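Trimley museum completes survey of Leclerc Field hangar

24 November 2023

The Trimley Air Museum has finished a structural survey of the former pursuit squadron hangar at Leclerc Field, outside Clilledell. Work began in September and covered the roof trusses, the door tracks and the concrete apron.

Of 141 roof bolts tested, 109 met the load standard set for the survey. The remainder will be replaced before the building is opened to visitors. Corrosion was heaviest along the north wall, where rainwater had entered through a failed gutter.

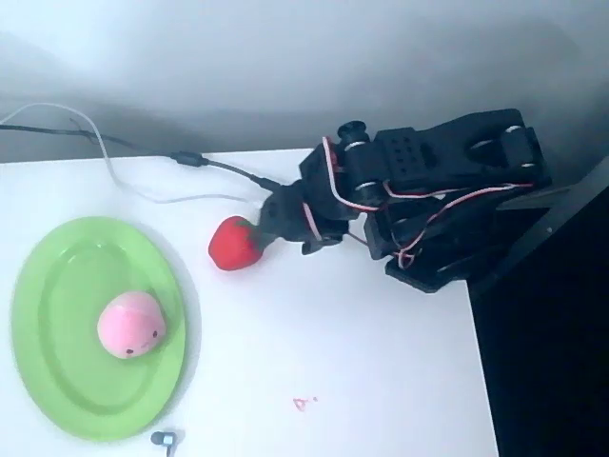 A jointed arm with servo motors, black brackets and red and white wiring.

The survey also located three painted bay numbers under later coats of whitewash. The numbers match a squadron parking plan held in the museum's archive — the first physical evidence that the plan was put into use. Paint samples have been sent to Troltik, a materials laboratory, for dating.

Repairs are scheduled to take 30 weeks. The museum intends to move its biplane trainer and two rotary engines into the hangar once the floor has been sealed. The apron will stay closed during the work, and visitors should use the east gate.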